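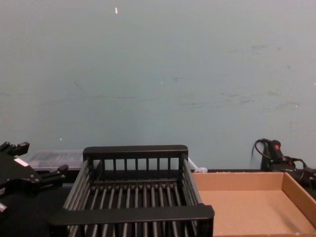
Lidden community kitchen to open its doors in April

Lidden is getting its own community kitchen! After two years of bake sales, sponsored walks and one very wet summer fair, the old reading room on Sendgate will reopen in April as a place where anyone in the village can cook, eat and wash up together.

The news came at the December 2021 meeting of the Lidden Neighbours group, where it was announced that the last 3000 pounds had been found. Most of it came from the autumn raffle and the cookbook, which sold 1147 copies and is now on its second printing (if you missed it, Clikstead library has a few left behind the desk).

Qusai Chidiac, who first put the idea forward and has been behind most of the fundraising since, was beaming. "I moved to Lidden knowing no one, and I met half my street over a pot of lentil soup," he said. "I wanted a room where that could happen every week, with enough hobs that people don't have to queue."

There will be two sessions a week to begin with. The daytime one is a shared lunch, cooked by whoever turns up, with a menu decided on the morning from what the allotments and the village shop can spare. The evening one is for learning – bread to start with, then pickles and preserves once the gooseberries come in. Under-16s are very welcome but need to bring a grown-up.

Spanos, the family bakery on the corner of Sendgate, has offered to lend its big mixer for the bread evenings and will send over a bucket of sourdough starter for people to take home in jars. Bring your own jar, and make it a big one. That starter is lively!

The building itself has quite a history. Local legend has long claimed that there has been a hearth on the spot since 1066, though the history society would like it known that the oldest wall is Victorian. Whatever its age, the fireplace is staying, and it will be lit on cold days.

There is still plenty to do before the spring. The group is looking for sturdy saucepans with lids, large mixing bowls, tea towels and any folding chairs that don't pinch. Sharp knives and electrical items can't be taken this time round. Donations can be left in the porch of the reading room on any weekday morning.

Opening day will start with a breakfast – porridge, eggs, toast and as much tea as the urn can manage – and carry on until the food runs out. Entry is free, and there will be a plate by the door for anyone who would like to put something in. People coming from Clikstead can park in the field behind the church, weather permitting.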